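HORT 214 Postharvest Handling of Ornamentals
Handout 6: Water relations in cut stems
September 2021

Read before the lab. Sections 1 to 3 are covered in lecture; section 4 is not, but it will be needed for the report.

1. The basic problem

A cut stem has lost its root supply but keeps transpiring. Vase life ends when water loss exceeds uptake for long enough that the tissue cannot recover turgor. In roses the usual visible sign is bent neck, a collapse of the stem just under the flower head, where the tissue is least lignified. Bent neck can occur while the petals are still sound, so it is scored separately from petal wilting.

Water balance is taken as uptake minus transpiration over the same interval. Uptake is the mass lost by the vase with its opening sealed around the stem. Transpiration is the mass lost by vase and stem together. Both are stated in grams per stem per day. The balance is normally positive at first and then crosses zero. Record the day of crossing.

2. Causes of blockage

Air. When the stem is cut in air, the opened vessels drain and fill with air up to the first intact vessel ends. Recutting under water removes part of this column. The remainder may dissolve over several hours if the solution is clean and the stem stands deep enough.

Bacteria. Counts in vase water rise quickly once sap and cell debris leak from the cut end. Cells and their slime collect at the cut surface and in the lowest part of the xylem. A biocide slows this but does not clear a stem that is already blocked.

Wound response. Some species deposit material in the vessels after cutting. Chrysanthemum is the standard case. The effect is slowed by low temperature.

3. Leaves, humidity and storage

Most water leaves the stem through the foliage. Stomata in roses grown at constant high humidity tend to close poorly, and such stems do badly in dry rooms even with a clean solution. Strip any leaf that would sit below the water line. Leave the upper leaves on unless the treatment says otherwise – stripping them changes the transpiration term and the results cannot be pooled.

Cold storage is at 4 °C and 95 percent relative humidity. Condensation on petals during the move to room temperature favors gray mold, so sleeves are opened before the stems are moved.

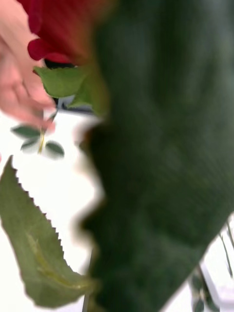
A note from the June section, from Calimlim: if the upper leaves are large, would it not be better to report transpiration per unit of leaf area, given that two stems of the same length can differ so much? Yes, for comparing cultivars. For comparing solutions on one cultivar, per stem is enough, provided the stems are assigned to treatments at random.

4. Lab protocol

Use 20 stems per treatment, one per vase, 200 mL of solution each. Recut under water immediately before placing. Weigh at the same hour each day. Do not top up between weighings – a vase that runs low is refilled after weighing and the new mass entered on the next line.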